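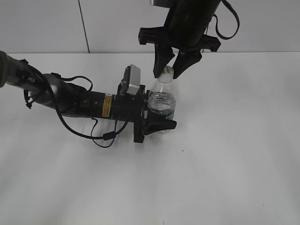
May 12, 2026

Bottle caps, opening torque and reclosing. Bench 2, white table.

Purpose: settle which water bottle we use for the closure work through July. The Candport bottles have been the default so far, but the last delivery opened unevenly, and I want a baseline on both types before any more are used up.

Stock: Candport, clear, screw cap, from the opened case under the bench. Flestcombe, clear, screw cap, new case. Both 500 ml. All bottles stood in the room overnight before testing. Kept the two types on separate shelves, as the caps look alike once they are off.

Method: bottle held in the padded clamp of the Vostier torque gauge, body gripped on the lower half, cap turned counterclockwise by hand through the adapter. Peak reading taken at the break of the tamper band. Gauge zeroed between bottles. 15 bottles of each type.

First three Candport bottles discarded. I had the clamp too high, on the thin part of the wall, and the body twisted before the band let go. Moved the clamp down to the stiffer ribs near the base and tightened it until the wall just started to dimple. No twisting after that. A full bottle takes this much better than an empty one. With the cap on and the bottle full, the wall has the water behind it; once opened, it gives under the same clamp setting, and water comes up over the neck. Back the clamp off a quarter turn before lifting the cap away.

Replaced the three discards from the same case.

Results, opening: Candport mean peak 1384 mN m, with a wide spread. Two bottles had bands that tore on one side only and stayed attached to the cap. Flestcombe mean peak 900 mN m, much tighter, all bands separated cleanly and stayed on the neck. Individual readings are in the bench spreadsheet, tab "open".

Results, reclosing: caps put back on to a set 709 mN m, bottle laid on its side on blotting paper for an hour. No marks on the paper under any Flestcombe bottle. One Candport bottle left a damp ring. Its cap was one of the two with the half-torn band, and I think the band was riding on the neck collar and keeping the cap from seating. Trimmed the band off with side cutters and repeated; dry.

Cap starting: the thread on the Flestcombe cap is shorter and catches sooner if the cap is level. If it goes on tilted it cross-threads and feels tight well before it is closed. Turning it backward until it drops, then forward, fixes this every time. The Candport cap is more forgiving here.

Decision: Flestcombe for everything from now on. Use up the Candport case for filling and weighing only, where the cap torque doesn't matter.

To do:
Order two more cases of Flestcombe.
Lui adapter for the gauge has a worn insert and slips on wet caps. Dry the cap first, or fit the spare from the drawer. Order another insert.
Repeat the reclosing run at a lower torque.
Wipe the table between runs. Drops from the opened bottles get under the clamp base and it creeps.

Opened bottles emptied and the caps bagged by type. Bag labels carry the bottle numbers from the spreadsheet. Gauge back in its case, battery on charge.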